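Stollside 생활과학 강좌 강의 노트
실습 2. 색깔 물 옮기기와 자리 잡기

지난 시간에 나눠 드린 인쇄물에서 글씨가 뭉개진 데가 있다고 하셔서 이번 건 제가 아예 새로 썼어요. 고친 날짜는 2023년 12월 21일이고요, 그 전 판을 갖고 계신 분은 버리셔도 됩니다. 내용이 크게 달라지진 않았는데 "자리 잡기" 부분은 거의 새 글이에요. 9월에 이 실습을 처음 돌렸을 때 제가 제일 많이 받은 질문이 색 섞는 법이 아니라 "선생님, 이거 어디다 놔요?"였거든요. 그래서 이번에는 그 얘기부터 길게 합니다!

준비물부터 볼게요. 시험관, 투명한 시험관대, 유리 비커, 종이컵, 식용 색소를 푼 물. 끝이에요. 색소 물은 Lorine 색소 세트로 제가 미리 만들어 둡니다. 집에서 해 보고 싶은 분은 마트에서 파는 식용 색소를 쓰시면 되고, 물 한 컵에 색소 두 방울이면 충분해요. 욕심내서 진하게 타면 나중에 섞었을 때 다 시커멓게 보여서 재미가 없습니다. (제가 첫 학기에 그랬어요. 보라색이 나와야 하는데 간장이 나왔죠.)

1) 책상 위 자리 잡기

책상은 흰색이 제일 좋습니다. 색깔 물은 양이 적으면 정말 연해 보여요. 나무 무늬 책상에 올려놓으면 노란색은 거의 안 보인다고 생각하셔야 합니다. 집에 흰 책상이 없으면 시험관대 밑에 복사지 한 장 깔아 주세요. 그걸로 됩니다.

물건은 책상 뒤쪽에 한 줄로 세웁니다. 시험관대 두 개를 좌우로 벌려 놓고, 종이컵은 양쪽 끝에, 비커는 가운데에 두되 시험관대보다 살짝 앞으로 당겨 놓으세요. 앞쪽은 넓게 비워 둡니다. 노트든 펜이든 휴대전화든 앞쪽에는 아무것도 올리지 마시고요.

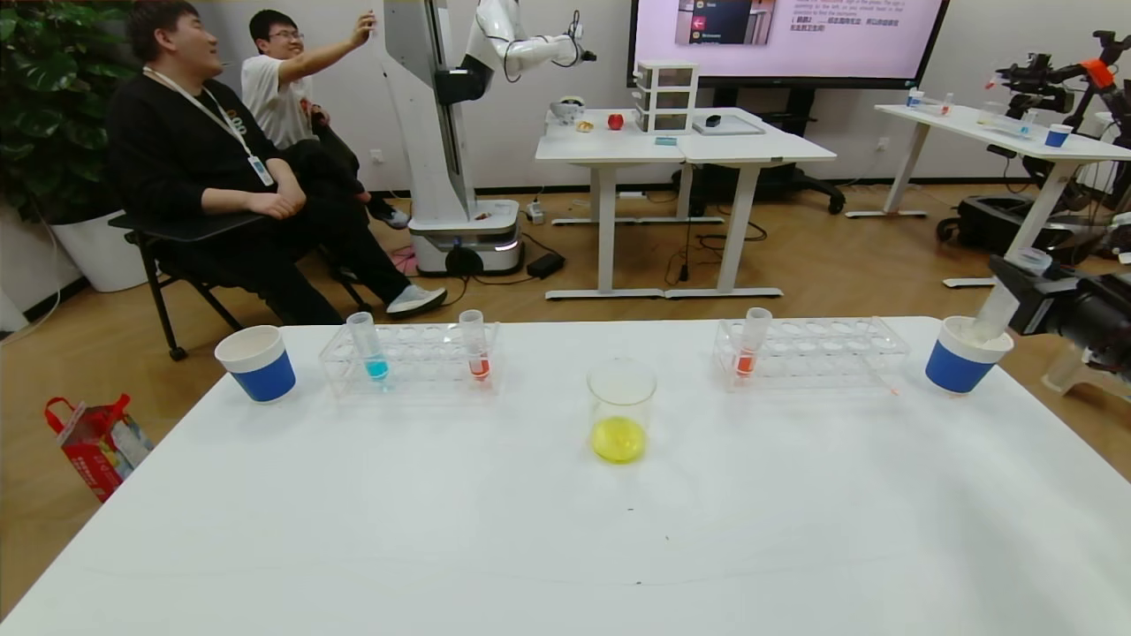 강의 노트 16쪽

비커에 노란 물이 들어 있는 배치예요. 왼쪽 시험관대에는 파란색과 빨간색, 오른쪽에는 주황에 가까운 빨간색이 한 대 꽂혀 있습니다. 이런 배치를 저는 "노랑 먼저"라고 불러요. 교과서에 있는 말은 아니고 그냥 제가 붙인 이름인데, 바탕이 되는 노란 물을 비커에 먼저 담아 두고 거기다 다른 색을 조금씩 더해 가는 순서입니다. 연한 색에 진한 색을 더하는 쪽이 그 반대보다 훨씬 다루기 쉬워요. 파란 물에 노란 물을 아무리 부어 봐야 한참 동안 파란색이거든요.

수업 때마다 물어보시는 게 있어서 미리 적어 둘게요. "빨강이랑 주황이 구별이 안 돼요." 네, 잘 안 됩니다. 색소 물이 바닥에 조금만 깔려 있으면 빛이 어디서 들어오느냐에 따라 같은 물도 빨갛게 보였다가 주황으로 보였다가 해요. 그러니까 눈으로 보고 이름을 정하지 마시고, 시험관에 물을 담을 때 바로 이름표를 붙이세요. 저는 마스킹 테이프를 쓰는데 유성펜으로 바로 쓰셔도 괜찮습니다. 닦는 게 좀 귀찮아서 그렇지.

2) 종이컵은 왜 두 개나 있나요

이것도 단골 질문이에요. 하나는 헹굼용, 하나는 버림용입니다. 헹굼용에는 맑은 물을 절반 정도, 버림용은 비워 놓고 시작하세요. 둘을 바꿔 쓰면 그날 실습은 거기서 끝이에요. 헹군다고 담갔는데 컵 안이 초록색이더라, 이런 일이 한 반에 꼭 한 번씩은 생깁니다. 컵 모양이 똑같으면 더 헷갈리니까 안쪽 테두리에 볼펜으로 점이라도 하나 찍어 두시면 좋아요.

컵은 책상 모서리에 너무 바짝 붙이지 마세요. 손등으로 툭 치기 딱 좋은 자리거든요. 다만 시험관대 옆에 딱 붙이는 것도 안 좋습니다. 시험관을 빼서 옆으로 기울일 때 팔꿈치가 걸려요. 제 기준은 주먹 하나예요. 책상 끝에서 주먹 하나, 시험관대에서도 주먹 하나. 책상이 작으면

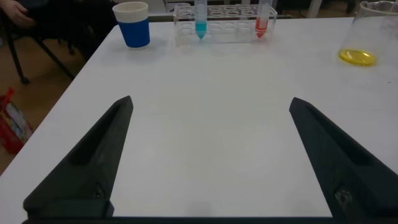 시험관대 쪽 간격을 줄이시고, 책상 끝에서 주먹 하나는 웬만하면 지켜 주세요. 바닥에 쏟은 색소 물은 정말 안 지워집니다. Fekete 실습실 바닥에 있는 분홍 얼룩, 보신 분 계시죠? 그게 저예요.

종이컵 대신 유리컵을 써도 되느냐고 물으신 분도 계셨는데, 됩니다. 되는데 저는 권하지 않아요. 어차피 헹구고 버리는 컵이라 넘어져도 안 깨지는 게 편합니다. 플라스틱 컵은 괜찮고요, 너무 가벼운 건 물을 조금 담아서 무게를 주세요.

3) 비커 비우고 다시 시작하기

한 번 섞었으면 비커를 비우고 헹군 다음 물기를 닦습니다. 여기서 대충 하시는 분이 많아요! 바닥에 노란 물이 한 방울만 남아 있어도 다음에 파란색을 부을 때 벌써 청록색 기가 돕니다. 키친타월을 길게 접어서 바닥 모서리까지 한 바퀴 돌려 닦으세요. 그러고 나서 흰 종이 위에 올려놓고 위에서 내려다보면 남은 색이 있는지 금방 보입니다.

두 번째 배치에서는 비커를 비워 놓고 모든 색을 시험관에 담아서 시작해요. 왼쪽 시험관대에 두 대, 오른쪽에 두 대. 노란색도 이때는
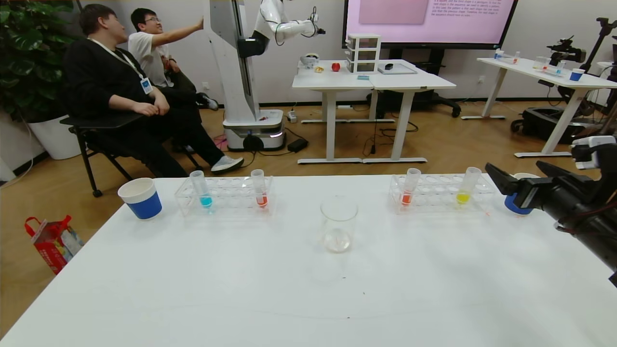

시험관으로 들어갑니다. 어떤 색을 먼저 부을지 여러분이 직접 정하는 실습이에요. 저는 답을 안 알려 드립니다. 대신 붓기 전에 결과가 무슨 색일지 노트에 먼저 적고, 부은 다음에 실제 색을 그 옆에 적으세요. 틀린 예상을 지우지 마시고요. 지우개 자국이 있으면 제가 다 압니다 (농담이에요, 반쯤은).

기록은 이렇게 적으시면 돼요.

순서: 노랑 다음에 파랑
예상: 초록
결과: 연두, 흔드니까 조금 진해짐
메모: 파랑을 너무 조금 부은 듯

마지막 줄이 제일 재미있습니다. 결과만 있는 노트는 나중에 봐도 기억이 안 나는데, 메모가 있으면 그날 뭘 했는지가 살아나더라고요.

4) 시험관대 다루는 법

투명 시험관대는 예쁜데 불편한 점이 하나 있어요. 구멍이 잘 안 보입니다. 구멍 테두리도 투명하고 판도 투명하니까 시험관 끝을 넣었다고 생각했는데 옆으로 미끄러지는 거죠. 위에서 수직으로 내려다보지 말고 살짝 앞에서 비스듬히 보면서 넣어 보세요. 훨씬 잘 들어갑니다.

시험관은 나란히 붙여 꽂지 말고 띄엄띄엄 꽂으세요. 꺼낼 때 옆 시험관까지 딸려 올라오는 일이 줄어듭니다. 그리고 바닥이 뾰족한 시험관은 손에서 놓으면 절대 혼자 못 서요. 잠깐 책상에 세워 놓겠다는 생각은 아예 하지 마세요. 꺼냈으면 붓고, 부었으면 바로 시험관대로 돌려보냅니다. 뾰족한 바닥이 좋은 점도 있는데, 물이 조금밖에 없어도 한곳에 모여서 색이 또렷하게 보여요. 바닥이 둥근 시험관이랑 나란히 놓고 같은 양을 담아 비교해 보시면 재미있을 거예요. 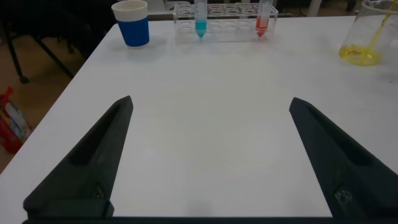

그림 4. 파란 띠가 있는 컵과 투명 시험관대. 왼쪽 시험관의 뾰족한 바닥에 옅은 청록빛 파란 물이 모여 있다.

5) 끝나고 정리

색소 물은 버림용 컵에 모아서 싱크대에 한꺼번에 버립니다. 시험관은 물로 두 번 헹구고 거꾸로 세워서 말리세요. 시험관대도 같이 헹구는 거 잊지 마시고요, 구멍 안쪽에 색소가 말라붙으면 면봉으로 하나하나 닦아야 하는데 그거 하다가 한 학기 다 갑니다. 종이컵은 다시 안 쓰니까 물만 따라 내고 버리세요.

책상은 마른행주로 먼저 닦고 그다음에 젖은 행주로 닦습니다. 처음부터 젖은 행주를 대면 색소가 넓게 번져요. 흰 책상은 작은 얼룩도 다 티가 나니까 앞쪽 가장자리까지 한 번 더 봐 주세요.

다음 시간까지 해 오실 것

오늘 노트에서 예상이랑 결과가 달랐던 줄을 하나 골라서, 왜 달랐을지 두세 문장으로 적어 오세요. 길게 안 쓰셔도 됩니다. 읽을거리는 Indov 교재 26쪽, 빛의 색과 물감의 색을 비교하는 표가 있는 부분이에요. 표 아래 작은 글씨까지 읽어 오시면 다음 시간이 편합니다. 교재가 아직 없는 분은 복사본을 드릴 테니 수업 시작 전에 저한테 말씀해 주세요.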